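Week 6 notes: What the quote leaves out

We use cookies to remember your settings and improve this site. By continuing you agree to our cookie policy. Accept | Manage preferences

These are my notes from the budgeting session, tidied up a bit for those of you who missed it and those of you who were there but couldn't read my handwriting on the board. Bring them with you next time, because the planning exercise builds straight on top of them.

Last week we got as far as the purchase price. You'll remember the Budley case: a small packing outfit that wants to train an arm to sort and place light goods, and wants to gather its own demonstrations with hand-held grippers before it spends real money on the arm. I like this case because the hand-held grippers look like the cheap part. They're mostly plastic, they don't need a safety cell, and a person can carry one to the table and start. So everybody budgets for them in one line and moves on to the exciting stuff.

Let's slow down on that one line.

The case gives you a price of 739 dollars for one complete hand-held gripper from Irnard, assembled. Budley orders two. Most of you wrote 1,478 and stopped there, and that's fine as arithmetic! But that's a purchase, and I asked for a budget. A budget covers the season you plan to run, so the next thing to ask is what part of this tool gets used up while people are working with it.

For a gripper, start at the fingertips. The body takes some knocks, the linkages loosen a little, but the pads are what touch the work all day. They rub on boxes, they rub on the tabletop, they get squeezed together when somebody closes on nothing. I treat pads the way I treat printer ink - never part of the machine, always part of the running cost.

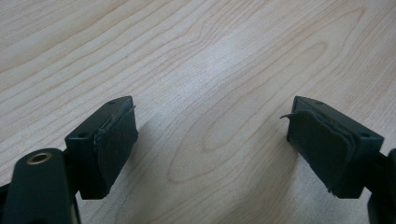

Fig. 6.1. Hand-held gripper over a wood-grain table. Note the lifted edges on both pads and the screw holes in the finger blocks.

Look at the pads first. The left one has a ragged top edge and a little flap peeling up at the corner. The right one is in worse shape, with wrinkled edges that have started to separate and a thin strip curling out like a hook. When you walk a floor with a budget in your hand, this is the sort of thing to write down, together with which side it was on. If one side keeps going first across several tools, you may be able to order pads singly and save yourself something. If you only write "pads worn", you've lost that.

Now the finger blocks. You can see two small screw holes on the top of each. Before you price anything, find out from the supplier what comes off separately. Can you buy the pad material alone? The pad already stuck to its block? Or do they only sell the whole finger? Those are three very different lines on the sheet, and sales people will often quote you the biggest one unless you ask.

For the Budley case I've given you the middle option, a pair of blocks with pads already on, from Maluleke, at 66 dollars a pair. Assume one change per gripper each month and a season of six months, with the first set included in the purchase. That gives five changes on each of two grippers, so ten pairs, so 660 dollars. Several of you had twelve pairs. You forgot that the tools arrive with pads on them (easy to do, and I did it myself when I wrote the answer sheet).

So now we're here:

Two grippers: 1,478
Ten pairs of blocks with pads: 660
Running total: 2,138

Already the consumable line is close to half the purchase line. I saw some faces when I put that on the board.

Next, shipping. Maluleke charges 13 dollars an order no matter how many pairs are in the box. Order every month and you pay it five times, 65 dollars. Order everything at the start and you pay it once. Ordering once sounds obviously better, but adhesive pads can age on a shelf, and you may find in month two that you'd like a different pad altogether. I'd split it: two orders, 26 dollars, and a chance to change your mind halfway. Full marks for any of the three if you wrote down your reasoning.

That brings us to 2,164.

Then there's labor, and here I got the most arguments. Somebody has to notice the pad, stop, take the old block off, put the new one on and check that the gripper still closes squarely. I asked you to use a flat allowance of 413 dollars for the season, which takes the total to 2,577. Some of you said that's too high for such a small job. Maybe. But remember there are two people waiting while the tool is down, the one who was using it and the one setting up the next task, and their time costs Budley the same whether they're working or standing around. If you want to argue the number down, do it with a log. Time three changes with your phone and bring me the result.

A word on spares while we're at it. Should Budley buy a third gripper? On these numbers I wouldn't, not yet. I'd keep two pairs of blocks on the shelf and see how the first month goes. A whole spare tool makes sense if a body or a linkage failure would stop the work for longer than you can stand, so ask Irnard for their repair time in writing and put it next to the price. I don't care how long they say it takes on the phone.

Also decide, before anything arrives, when a pad counts as finished. Agree on it with the people who hold the tool. My own rule is to swap when any edge has lifted enough to catch on the work, even if the middle still grips nicely. Yours can be looser or tighter, but write it on the budget sheet, next to the monthly change you assumed, so that whoever reads it in September can tell whether the guess was any good.

For next time:

Redo the Budley sheet with pad material bought by the sheet and cut in-house. You'll need to invent a cutting time and defend it.

Read the Follow case, pages one to four only. It has the same shape but with eight tools and two shifts, and the shipping question gets much more interesting.

Bring one real quote for any piece of automation equipment, with the seller's name blacked out if you like. We'll go through them and mark every part that wears.

Get new course notes in your inbox. Enter your email address to subscribe. You can unsubscribe at any time.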